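Section 4: Setting up the timer on your Flilline water softener

Okay, the plumbing part is done and the tank is sitting where you want it. Now you get to tell the thing when to clean itself! I've set up a pile of these (the Pasichnyk valve head and the older Sukeck one use the same buttons), and this is the order I like.

1. Plug in the transformer and wait for the display to stop blinking.
2. Hold SET until you hear a beep, then use the arrows to put in the time of day. Watch the little PM dot, I've missed it more than once.
3. Press SET again and enter your water hardness. My friend Halyna Lysenko over in Clistthorpe got hers off the water company's bill.
4. Enter the salt dose. I leave mine at 8.
5. Press SET one last time and let the display go back to the clock.

Note: if you walk away for too long in the middle of this, the menu closes and you start over at step 2.
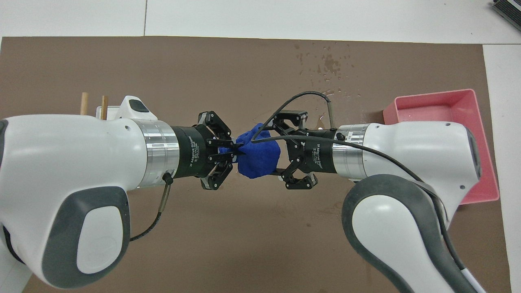
What happens to the settings if the power goes out?
The clock keeps running for 48 hours on the backup. After that you'll have to redo step 2, but your hardness and salt numbers stay put.

Caution: don't run a manual clean with the bypass closed. Turn the bypass to SERVICE first, then hold CLEAN until the motor starts up (it's kind of a growl, and it's supposed to sound that way).

6. Fill the salt tank to the line, no higher, and put the lid back on.
7. Run a cold tap until the water looks clear.

Pellet salt only, please. I tried the rock stuff one October and spent a whole evening scooping sludge out with a soup ladle.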